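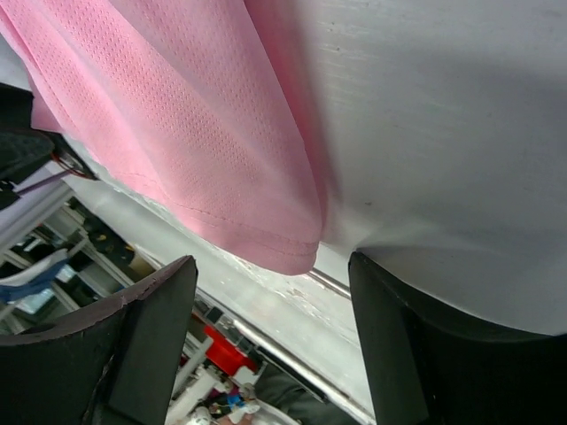 **Section 3: Materials and Test Procedure**

## 3.1 Fabric selection

The project compared how quickly sweat-like moisture leaves two kinds of polyester knit used in school sportswear. The first is a mesh with small, regularly spaced perforations, of the kind sewn into athletic jerseys. The second is a closed interlock knit without holes. Both were bought as remnants from Pichon, and the invoice gives the same fiber content for each. Yarn thickness was not listed and could not be measured with the equipment available.

Color was not treated as a variable. The mesh came in pink and the interlock in navy, and all drying was done away from direct sunlight.

## 3.2 Sample preparation

Squares of 100 mm by 100 mm were cut with a rotary cutter, avoiding hems and seams. Stitched edges hold more water than the body of the cloth, and an early trial that included a hem gave masses too scattered to use. The squares were washed once without softener, air dried, and left in the lab overnight before weighing.

## 3.3 Wetting and weighing

Each square received 2 ml of saline from a syringe, applied at the center. It was then hung from a wire hook on the Rindel balance, which reads to 0.01 g. Mass was logged every five minutes until 50 minutes had passed. The balance door stayed open during drying and was closed only for each reading.

Relative humidity in the room was some 50 percent according to the wall gauge. The gauge has no calibration record, so this value is reported for orientation and does not enter the calculations.

## 3.4 Data treatment

Drying rate was taken as the slope of the mass curve over its straight portion. The last readings were left out where the curve flattened. Slopes were fitted in Camen, and the first fit for each fabric was checked by hand on graph paper — the two methods agreed within the width of the pencil line.

The mesh dried faster than the interlock in every run. Part of the difference comes from how far the liquid spread. On the interlock the wet patch stayed compact, while on the mesh it reached the edge of the square in several runs and a few drops were lost. Those runs were repeated with the syringe held closer to the cloth.

## 3.5 Limitations

A hanging square has air on both faces, but a shirt worn against skin does not. A heated plate would be a better model, and Norbert Vass suggested the Callus plate in the physics store. It was on loan until the end of June, after the submission date. Air speed was not controlled either — the window vents cannot be fully shut.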